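Sorting bench and trays: gallery

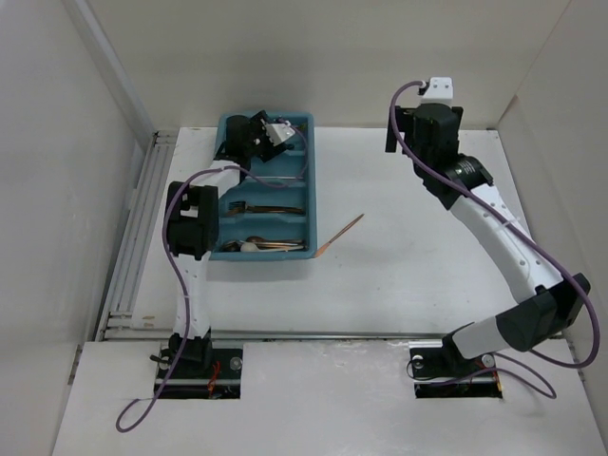
Page last changed: April 30, 2020

Blue compartmented tray on the flat white surface, toward the back. Walls in off-white, left panel pale grey. The two arms are mounted left and right of the tray.

Introduction

These are the reference notes for the small-parts bench at the Polldale workroom. They cover the tray, the surface, the walls and the cable runs, in that order. Notes on the bench were kept by Sioned Hughes until October, and by Angharad Yorath after that. Part numbers refer to the Brikeck stores list, not to the makers' own catalogues.

Tray

Stores no. 117. One tray is kept out on the bench and the spares stay on the shelf by the door. Blue was chosen for contrast with the white surface. The earlier clear trays from Pichler were hard to make out under the ceiling lights and have been moved to dry storage.

Compartments are filled from the top of the tray downwards, smallest parts first. Mixed parts go back to stores for sorting and are not left in the tray overnight. Labels are kept on a card beside the stores list – adhesive labels left a residue that took solvent to shift.

Work surface

Stores no. 88. Flat and white. Wipe with a damp cloth and a little washing-up liquid, then dry. Scouring pads are not to be used. Marks that do not come off with a cloth should be written in the bench book with the date.

The front platform is also white and has a rectangular cutout for each base mount. Dust collects along the edges of the cutouts and should be brushed out before the surface is wiped.

Walls

Stores no. 289 covers the left, back and right panels as a set. The finish is plain, which keeps reflections down. Shadows are soft at the corners where the panels meet, and small dark parts are best kept out of those corners for that reason. Touch-up paint is Broment matt, one coat, left for a full day.

Cables

Purple, one to each arm, running down to the front platform. Slack is left in a loose curve on the left and a loop on the right. Do not tie the slack down or tuck it under the tray.

Changes to this page

Tray number corrected from 40 to 117. Paint entry added under Walls. Corrections to Angharad Yorath, by note in the bench book.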